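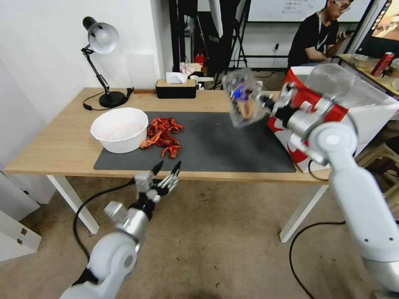 *Crawfish shells beside a white bowl.*

# Crawfish at Home: Your Questions, Answered

Last updated 3 Dec 2023

We started the Bisholm Crawfish Page as a short list of tips for people coming to the spring boil, and it has grown every year! Most of the questions come from folks who ate crawfish at a friend's place, loved it, and want to try a batch of their own. Some come from people who have a heap of shells in front of them right now and no plan for it. Everybody's welcome. Jump to whatever you need.

## Before you buy

**When is crawfish season?**

Late winter through early summer, with the sweet spot in spring. Early crawfish are small with thin, easy shells. Late ones are bigger and the shells get hard enough to make you work for it. We like the middle of the season best, when you get decent size and can still peel without sore thumbs. Weather moves all of this around. A cold winter pushes everything back, and a dry fall can make for a thin year.

**Can I get live crawfish in August?**

Usually no, at least not around Bisholm. By then the ponds are drained or too warm and the crawfish have gone down into their burrows. Frozen tail meat is your friend in August, and it makes a wonderful étouffée. Whole frozen crawfish that were boiled before freezing are fine too, as long as you only warm them through.

**How much should I buy?**

For a table of people who are new to it, plan on 2 pounds of live crawfish per person, plus corn, potatoes and sausage. Experienced eaters will go through a lot more than that, so ask your guests! Most of the weight is head and shell. The little heap of meat you get from a pound surprises everybody the first time.

**Where do you buy yours?**

We get ours from Rey, the pond out past the feed store on the south side of Bisholm. You call ahead, they tell you what the traps look like that week, and you pick up a sack in the morning. If you live somewhere else, try a seafood counter or an Asian grocery and ask which day the live delivery comes in. Buy on that day.

**Do I want "select" or "field run"?**

Field run is whatever came out of the pond, big and small together. Select has been graded for size and costs more. Field run is what we cook at home, and we've never had a complaint. Select is nice if you're feeding people who find peeling a chore — fewer tails to peel for the same amount of meat.

## Keeping and cleaning

**How do I keep them alive until dinner?**

Cool, damp and breathing. Leave them in the sack, set the sack in an ice chest with the drain plug open and the lid propped a little, and lay a wet towel over the top. A bag of ice on the towel is fine as long as the melt can run out. Don't fill the chest with water. They use up the oxygen and drown, which sounds strange for a water animal, but it happens to somebody every spring.

**Should I purge them with salt?**

Skip it. Salt baths are an old habit and lots of good cooks swear by them, but all the salt really does is stress the crawfish. Clean water does the job. Dump them in a big tub, fill, stir gently with a paddle, drain, and repeat until the water runs mostly clear. Pick out grass, bait and any that are clearly dead while you're at it.

**Is a straight tail a bad sign?**

It's a reason to look closer. A crawfish that was alive when it hit the pot usually curls, but a crowded pot can hold a tail straight. Check the meat. Firm and springy is good. If it's mushy or smells off, toss it and grab another.

## Cooking

**What size pot do I need?**

For a full sack, a 100-quart pot is a joy. There's room to stir and the water comes back to a boil without drama. For a small family batch, the biggest stockpot you own will do, and you just cook in rounds. Keep it well short of full either way. Crawfish and vegetables push the water up more than you'd think.

**Can I boil indoors?**

A small pot, sure! Turn the vent fan on high and open a window before the seasoning goes in. Pepper steam will have the whole house coughing. Anything on a propane burner has to be outside on level ground, well away from walls and kids. We use a Fotura burner on the driveway and it has held up through a lot of rain.

**How long do they cook?**

Much less than people fear. Bring the seasoned water to a hard boil, add the crawfish, let it come back up to a rolling boil, give it a few minutes, and kill the heat. The flavor happens in the soak. Ours is 20 minutes, and we start tasting before that. Pull them when they're as spicy as you like. Sinking is a good sign too, as the shells have taken on the liquid.

**When do the potatoes and corn go in?**

Potatoes first, well ahead of the crawfish, until a knife slides in with a bit of push. Sausage, onions and halved heads of garlic can join them. Corn goes in at the soak. Frozen cobs are great here, as they cool the pot down and stop the cooking. Mushrooms soak up a ferocious amount of spice, so warn people.

**What seasoning do you use?**

The base is Donow, a dry mix one of our neighbors blends and sells at the Bisholm market. We add lemons, bay leaves, extra garlic and more cayenne than is polite. Any crawfish boil you like will work. Taste the water before anything goes in. It should seem too salty and too hot to drink, and if it tastes pleasant, add more.

**Why were mine so hard to peel?**

Overcooking, nearly always. The meat sticks to the shell when it boils too long. Shorten the boil, stretch the soak, and cool the pot down faster. Late-season shells make it worse, and there's nothing you can do about those except buy earlier next year.

## Eating

**What's the right way to peel one?**

Hold the head in one hand and the tail in the other. Twist, push together a little, then pull apart. Peel away the first ring or two of shell from the wide end of the tail, pinch the fan at the bottom, and tug the meat out. Once you've got the rhythm you can do it while carrying on a conversation, and that's when you know you're hooked!

**Do I have to suck the heads?**

Have to? No. Should you try it once? Oh yes. The head holds the spicy liquid from the pot along with the yellow fat, and it's the richest bite on the whole animal. If that's a step too far, scoop a little fat out with a finger and drag the tail meat through it.

**What about the dark vein?**

It's the digestive tract. It won't hurt you. If it bothers you, peel back the top strip of the tail and it usually lifts right off.

**What dip goes with it?**

Purists say none. We say mayonnaise, ketchup, a spoon of horseradish, a squeeze of lemon and a shake of whatever you boiled with. Melted butter with garlic is lovely too, especially on the potatoes. Set out a small bowl for each person so the peelers can keep to their own.

**Can I eat them at a regular table without ruining it?**

Yes, with paper down first. Newspaper or butcher paper in a couple of layers, a big bowl for shells, and a tissue box or paper towels in easy reach. Keep the shells moving into the bowl as you go. The juice stains wood and cloth, and it will find any gap in the paper.

**My eyes! Help!**

Cool running water, and plenty of it. Then wash your hands with dish soap before you touch your face again. If you wear contacts, take them out *before* the boil. Put that on the invitation.

**Can someone with a shellfish allergy have the corn?**

No. Everything in the pot has been in the same water. Cook a separate pot with separate tools, in a separate spot, or serve them something else entirely.

## Afterward

**How do I store leftovers?**

Peel them the same night. It's dull work, but cold crawfish are harder to peel and the shells take up the whole fridge. Tail meat keeps for 2 days in a sealed container in the refrigerator. To freeze it, pack it flat in bags with a bit of the fat and press the air out.

**What can I make with them?**

Étouffée, omelets, mac and cheese, fried rice, crawfish bread, pasta with cream and green onions. Chop up the leftover potatoes and corn and fry them with the tails for breakfast. It might be better than the boil itself. Go easy on added salt, whatever you make. The meat is already carrying plenty.

**Are the shells good for anything?**

Stock! Rinse off the worst of the seasoning, cover with fresh water, add an onion and some celery, and simmer gently until it smells like you want to drink it. Strain it well — a fine sieve lined with cloth catches the little legs. It freezes beautifully and turns into the best gumbo base around. Shells can go in a garden compost pile as well, buried deep and well rinsed, though raccoons may hold a meeting about it.

**How do I stop the trash from smelling?**

Double bag the shells and freeze them until pickup day. If you don't have freezer room, boil as close to pickup as you can manage. An outdoor can in the sun will be unbearable by the next afternoon.

**And the smell on my hands?**

Lemon halves first, rubbed hard around the nails, then dish soap. A paste of baking soda and water works too. It fades by morning, mostly.

**I have a question that isn't here.**

Drop it in the box by the stall at the Bisholm market, or use the contact form on this site. We love getting them, and the next update is already filling up with questions about boiling shrimp in the same pot.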